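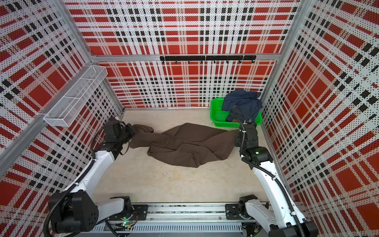
# Brakosura to sort clothes by fabric before washing

May 5, 2022

Brakosura, the clothes reuse shop on Narkar Street, is changing the way it takes in donated clothing. From the middle of May, everything handed over at the counter will be sorted by fabric and colour before it goes to the wash. Until now it has been sorted afterwards, when it came back to be priced.

Denim will go into green plastic baskets. Dark cottons and other loose pieces will be laid out flat and checked before they join a load, and anything with a broken zip or a missing button will go to the mending table first.

The shop's manager, Rosine Delaunay, said the old order had caused trouble for a long time. "We had pale shirts coming back grey because somebody had put new jeans in with them," she said. "You can't sell a grey shirt that used to be white. Most of them ended up as rags."

The shop took in 90 bags of clothing in its busiest week this spring. Delaunay said staff had been emptying the bags straight into the laundry sacks to keep the counter clear. That left wet swimming things, coats and underwear in the same load, and now and then a set of keys.

Pockets will be checked at the basket. Found items will be kept at the counter for 53 days in an envelope with the date on it. Money that has not been claimed by then will go into the shop's repair fund.

Jeans are the main reason for the change. They make up a large part of what people bring in and they sell faster than anything except children's coats, but they also lose the most colour in the first few washes. Under the new routine they will be turned inside out, fastened at the waist and washed in cold water with other denim only. Leather waistband labels will be left on. Staff used to cut off the stiff ones, and customers complained that they wanted to see the maker and size.

Régis Lemaire, who runs the Skodero laundry two doors down and does the shop's washing under contract, asked for the change in the winter. He said a tangled load took longer to dry and came out badly creased.

"Long things are the worst," Lemaire said. "A scarf or a thin pair of trousers goes in bunched up and comes out like a rope, with everything else wound round it. If it's shaken out and folded once before it comes to me, I don't have that problem."

He has agreed to keep his price at the present rate until the end of the contract, provided the loads arrive sorted. Neither side would say what the rate was.

The shop will also stop taking some things. Pillows, duvets and single shoes will no longer be accepted. Curtains will be taken if they are clean and the hooks have been removed. Towels can still be left, whatever their state, and those too worn to sell will be passed on to the animal shelter at Wumbei, as they are at present.

Javiera Acuña, who looks after the mending table, said she expected more work at first. She now sees clothes only after they have been washed, and small tears have often become large ones by then. "A belt loop hanging by a thread takes me 2 minutes," she said. "Once it's been through the machine it has pulled a hole in the waistband, and that's a patch." She is looking for odd buttons and short zips, and would be glad of dark thread - brown and navy in particular. These can be left at the counter in a jar or a small bag.

Donors are being asked to help by keeping denim in a bag of its own. They do not need to wash clothes before bringing them in, but they should be dry. Bags will be limited to three per visit, and people clearing a whole house should ring ahead so that a time can be set aside.

One regular customer, Solange Lacroix, said she was pleased with the plan but hoped it would not slow down the rail of new arrivals, which she looks through most mornings. Delaunay said clothes would probably take a day longer to reach the shop floor during the first fortnight.

Prices are not changing. Adult jeans stay in the present price band, and the rag bin by the door, where offcuts and spoiled cottons are sold by weight, will be kept. It held 70 kilos when it was last emptied, and Delaunay said she would like to see that figure come down by the summer.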